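4. Setting Up the League Season in Volia

This section is for the league administrator. Coaches and parents do not have access to the screens described here. Before you start, please finish section 3 (Creating the Club Account) and have your list of fields and age groups ready.

4.1 Create the season

1. Log in and open Season > New Season.
2. Type a name for the season. Use a short name, for example "Spring" and the year. The name is printed on every roster and on every score sheet.
3. Select the first and the last day of play. Practice days before the first game should be inside this period, or the coaches cannot enter them in the calendar.
4. Press Save Draft. The season is now visible only to you.

Note: The draft can be changed as many times as you want. After the season is published, the first day of play is locked.

4.2 Add divisions

1. Open the Divisions tab and press Add.
2. Enter the lowest and the highest age for the division.
3. In the field Age Date, enter the day on which the age of the player is calculated. Please check this date in the rule book of your league, as it differs from one league to another.
4. Choose the pitching type: Tee, Coach Pitch or Player Pitch. For Player Pitch the program also turns on the pitch counter (see 4.5).
5. Enter the maximum number of players on a team. The standard value is 9, and most clubs will want to make it higher, so that a team can still play when some children are sick.
6. Repeat for each division.

Caution: Do not delete a division that already has registered players. Their payments stay in the system but they are no longer connected to a team, and you must connect them again by hand.

4.3 Import the players

You can type the players one by one, or import them from a file. We recommend the import for any club with more than two teams.

1. Download the blank table from Players > Import > Get Table.
2. Fill in the columns. Last name, first name, date of birth and one parent phone number are required. The other columns can be left empty.
3. Save the table as CSV and upload it.
4. Look at the preview. Rows with a mistake are shown in red. Correct them on the screen or press Skip Row.
5. Press Import.

One file can have up to 2,000 rows. The largest club in our test, Skeltine Youth Baseball, imported 1,650 players from one file and it took a few minutes. Do not close the browser during this time – the import stops and must be started again from the first row.

Note: If the same child appears two times, for example with and without a middle name, the program asks you which row to keep. It never joins two players without asking.
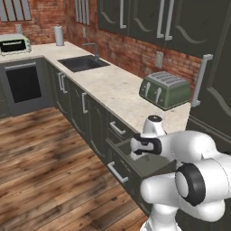
Figure 4. Robotic arm at an open kitchen drawer.

4.4 Make the teams

1. Open Teams > Draft Board.
2. Choose Manual or Balanced. In the Balanced mode the program uses the evaluation scores and tries to give each team a similar total.
3. Mark brothers and sisters with Keep Together before you press Run. This also works for a coach and his or her own child.
4. Check the result. You can drag a player to another team.
5. Press Lock Teams. The coaches receive their rosters by email.

If a roster email does not arrive, ask the coach to look in the spam folder first, then use Send Again on the team page.

4.5 Pitch counter

1. Open Divisions, select the division and press Pitch Rules.
2. Enter the daily limit and the days of rest.
3. Choose what happens at the limit: Warning Only or Block Entry.

Caution: The pitch counter is a help for the scorekeeper. It does not replace the official score book, and the umpire will not accept the phone screen as proof.

4.6 Publish

1. Press Check Season. The program shows a list of missing items, such as a team without a coach or a field without an address.
2. Correct the items in the list.
3. Press Publish. Parents can now see the calendar.

Rain-outs and moved games are explained in section 5.

For questions about this section, write to Karla Solís at the Nistusum support desk and give error number 929 if you see it – it means that the season dates overlap with an older season.

Last revised March 29, 2021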